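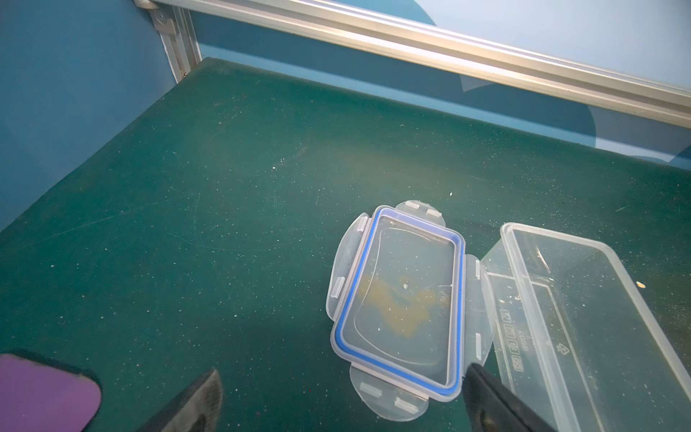 Figure 3. Lid and base on the station surface, lid inner side up, gasket visible.

Section 3: Working alongside the Anghel lidding station

Read this section before your first shift at the station. If you packed lunches at the Brerkden kitchen before October, you already know how to put a lid on a box. What follows covers the parts of the job that have changed, and a few that only look as if they have.

3.1 What the station does and what you do

The arm picks up the lid, seats it on the base and closes the four flaps. You fill the boxes, place them, check them and deal with whatever the arm declines to deal with. The old job title was Packer. The new one is Cell Attendant. The pay grade is under review and this manual has no opinion on it.

One attendant runs one station. Please don't try to run two. It has been tried, and both stations stopped to wait for the same person.

3.2 Starting a shift

1. Check that the guard door is closed and the status light is amber.

2. Wipe down the green surface with a damp cloth, then a dry one. Get into the strip under the aluminum rail, where crumbs go to retire.

3. Look over the gripper fingers. Food on the pads makes lids slide. Use the soft brush, never the scraper.

4. Sign in at the panel with your own badge. The panel keeps a record of stops per badge, so signing in as the previous attendant makes you a bad colleague and them a bad statistic.

5. Select the box type, then press HOME and wait for the arm to park. The light turns green.

6. Run 3 empty boxes. If all of them close, start the batch. If one doesn't, go to 3.5.

Note: The panel greets you in the language chosen by whoever used it last. Hold the globe key to change it.

3.3 Loading lids and bases

1. Set the base down with its open top facing up.

2. Set the lid flat beside it, to the left, inner side up. The arm turns it over by itself. Everyone's instinct is to be helpful and turn it over first, and the arm will then turn it back.

3. Fold all four flaps outward. A flap left standing will catch on the rim.

4. Run a finger along the gasket. It should sit down in its groove the whole way. Corners are where it lifts.

5. Take your hands out, close the guard and press CYCLE.

CAUTION: Do not reach in to straighten a lid while the light is green. The arm is slow but it is not watching you. Press HOLD, wait for amber, then open the guard.

Note: Clear plastic on a green table is hard for the station to see, and smudges make it harder. If it hesitates over a lid for more than 10 seconds, press HOLD and wipe the table before you blame the lid.

3.4 During the batch

A standard batch is 300 boxes. The station pauses after every 25 so you can pull one and press on each side of the lid. All four flaps should hold. Write the result on the check sheet.

The pause is also when you may stretch, drink some water or talk to another person. Under the old line these things happened whenever they happened. Trudia, who supplied the station, calls the pause a "micro-recovery window." You may call it a break, but it doesn't come off your break.

If you need to step away, press HOLD and take your badge with you. You do not have to explain yourself to the panel. It will offer a list of reasons; "Other" is a perfectly good one.

3.5 When it stops

LID NOT FOUND. Wipe the surface, reseat the lid, press CYCLE.

LID TILTED. Press HOLD, open the guard, remove the lid and check the gasket. Never push down on a lid the gripper is touching.

FLAP OPEN. Close it by hand, as in the old days, and set the box aside for checking. This counts as a stop for the arm and not for you.

GRIP FAULT. Brush the fingers, then HOME. If it returns twice in a shift, call the Tekovent service desk and go back to lidding by hand until they come. Hand lidding is still a skill this kitchen needs, so everyone does one batch a week at the manual bench. Swap turns if you like, and write the swap on the board.

3.6 Ending a shift

1. Press HOME and wait for amber.

2. Clear any lids and bases left on the table. Boxes left overnight go to the wash before use.

3. Clean as in 3.2, steps 2 and 3.

4. Leave a line in the paper logbook next to the panel. The panel knows how many times the arm stopped — the logbook is where we find out why.

5. Sign out.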